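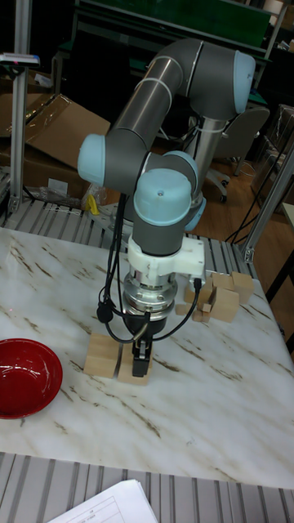 the marble top, white with brown and gold veins

stain on marble top - how bad is it to sand it myself??

pritach_pete
Posted Wednesday, 7:42 am
ok so. White marble top, brown and gold veins, polished when I got it. Paid 473 for the slab at the Trusetley yard, remnant, already cut. Sealed it once when it went in and never again, my fault.

Last week left half a lemon face down on it overnight. Now theres a dull ring. Can feel it with a fingernail, just barely. Also a yellowish patch near one corner, no clue what from. Oil maybe.

Got a quote from a stone guy, 191 to come out and rehone the whole thing. Seems like a lot for one ring. Can I just sand it? Have an orbital sander and a pile of discs.

graniteorbust
no. put the sander down

kettle_and_crumb
Two different problems. The ring is an etch, acid ate the polish. Sealer would not have saved you there, sealer is for stains. The yellow patch could be a stain, different fix.

Etch = polishing powder, made for marble. Wet cloth, little bit of powder, rub in small circles for a few minutes, rinse, look, do it again. If you can feel the ring you might need a fine hand pad first. By hand!

Stain = poultice. Baking soda and water, thick like peanut butter, plastic wrap over it, tape the edges, leave it a day or so. Let it dry out before you scrape it off. Try it twice before you give up.

wobblyshelf
> Can I just sand it?

I did. Orbital, 400 then 800. Got the ring out and got a dish in the stone instead, you see it every time light comes in low. Also a matte spot the size of a dinner plate in a shiny top. Ended up paying for the rehone anyway

pritach_pete
oof. ok no orbital

Oldmortar8
Going to disagree with everybody here. Hone the whole thing matte and stop worrying. Polished marble in a working room is asking for it. Mine has been honed for years, lemons, wine, kids, all of it. It etches, sure, you just don't see it as much. 191 is cheap. I was quoted more than that for a bathroom vanity.

graniteorbust
or buy granite

Oldmortar8
he already has the slab. read the post

kettle_and_crumb
I don't agree that honed hides everything. Hides etches, yes. Stains get in faster on mine than they ever did on the polished one, and oil is the worst. If he goes honed he has to keep up with sealing, and he just said he sealed it once.

Oldmortar8
so seal it twice a year. takes ten minutes. people act like its surgery

wobblyshelf
Side question, how do you tell when its due? I do the water drop thing, leave a puddle for a bit and see if the stone goes dark under it. My brother in law says thats useless on white stone

kettle_and_crumb
Works fine on mine. Wipe it up and look from the side. Dark spot = reseal.

lowtide_linda
Came here with the same ring (mine was vinegar, cleaning the coffee maker). What polishing powder did you all use? The hardware store near me had one tub and it said granite on the front. Guessing thats wrong

kettle_and_crumb
Wrong one, yes. Needs to say marble on it. Trusetley sells a small tub behind the counter, you have to ask for it. Wysocka has it too but only the big one last I looked, and you'll never get through it.

lowtide_linda
thank you!! will call them

graniteorbust
vinegar near marble, wow

lowtide_linda
yes I know that NOW

pritach_pete
Update. Did the poultice on the yellow patch, one round. Lighter for sure, not gone. Second one is on there now. Got the small tub from Trusetley and did the ring by hand, maybe fifteen minutes of rubbing, arm is dead. Shine is mostly back. If I get my head down level with the top I can still find it, otherwise no.

Called the stone guy back too. He said 107 if he only does the one area, but he wont promise it'll match the rest. So thats a no from me for now

Oldmortar8
107 for a patch that doesn't match, vs 191 for a whole top that does. Just saying

pritach_pete
or zero for a ring I have to crouch down to see

wobblyshelf
crouching is free. What are you sealing with after?

pritach_pete
Have half a bottle of the Emby stuff from when it went in. Does it go bad? Its been in the garage through a couple winters

kettle_and_crumb
If it froze I'd toss it. Shake it up, if theres bits floating or it looks like skim milk and didn't before, get a new one. And wait after the poultice comes off, let the stone dry out all the way first. I give it a couple days, longer if its humid.

Oldmortar8
I'd give it a week. And wipe off the extra before it dries or you get haze, then you'll be back here with a haze thread

pritach_pete
ok waiting a week. cutting boards for lemons from now on. will post when the second poultice comes off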